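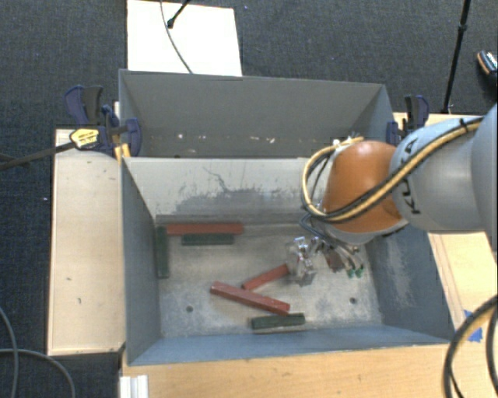
Why I'm finally knitting the big blanket

Jan 25, 2025

So I said in my last post that I was done with big projects for a while. I lasted nine days. It's Saturday, it's too cold to do anything outside, and I have cast on 288 stitches for a blanket that is supposed to cover a queen bed. My wrists are already complaining and I'm only a few inches in.

A little background for those of you who are new. I learned to knit from library books, badly, and for the first couple of years I made scarves and nothing else. Everybody in my family has at least two. Then I did hats, then one sweater that we don't talk about (the sleeves!!), and then I got stuck on socks because socks fit in a purse. A blanket never made sense to me. It's heavy, you can't take it on the bus, and it costs a fortune in yarn.

What changed is the yarn shop in Prondale had its clearance sale. I went in for one set of needles. I came out with four bags of the Kovács worsted in that mossy gray-green they've discontinued, and I knew in the parking lot that I was going to have to make something huge to justify it. I haven't added up the receipt and I don't plan to.

The pattern

It's called Lelemau and it's a repeating wave, a bit like feather and fan but with wider dips. The repeat is only 4 rows, and two of those are plain, so once you've got it you can watch TV. Getting it took me all of Tuesday evening. The chart has a little symbol for a double decrease that looks almost exactly like the symbol for a yarn over if your lamp is bad, and my lamp is bad. I ripped back to the beginning three times. The third time I put the whole thing in the closet and ate cereal for dinner.

If you're going to try it, put a marker between every repeat. I know, it feels like overkill and they click against each other and get in the way. Do it anyway. When you lose a stitch (you will) you only have to hunt through one little section and you won't be counting all the way across with your lips moving while somebody asks you where the scissors are.

I also went up a needle size from what the pattern says. My swatch came out stiff, like a placemat, and with the bigger needles it drapes much better. It'll use more yarn that way, I think, or maybe less? I have never understood how that works. I'll find out when I run out.

Needles, and a complaint

You need a long circular for this, the longest cable you can get. I've been using a Comotex set that I've had forever and I mostly love it, except that the joins come unscrewed if you knit for more than an hour or so. I was on row 73 the other night, feeling very pleased with myself, and the tip just popped off in my hand. A whole bunch of stitches slid off the cable before I could grab them. I said some words. The cat left the room.

I got them all back on, though a couple are twisted and I've decided those are staying twisted. Now I tighten the joins with the little key at the end of every other row, and I've stuck a bit of rubber jar-opener in my project bag for grip. Works great. If anyone has a set that stays put, please tell me in the comments, because I have a birthday in May and people keep asking what I want.

How long will this take

No idea! The pattern says to work 200 rows before the border, and a row takes me long enough to finish a cup of tea if I'm not rushing. On weeknights I can manage a few before my hands get tired. Weekends are better. I would love to have it on the bed before next winter, which seems doable unless I get distracted by socks again. There is some blue sock yarn on my desk right now and I have turned it to face the wall.

The nice surprise has been how warm it is to work on. I've got it piled in my lap while I type this and I've turned the heat down a notch. I think by the time it's half done I'll be knitting inside it like a tent.

Oh, and a few of you asked about the mitten pattern from December. I'm still writing it up. The thumb is giving me trouble — it's fine on my hand and weirdly pointy on everybody else's. Give me a couple more weeks and I'll get it posted, along with the recipe for the ginger cookies, which I also promised and also forgot.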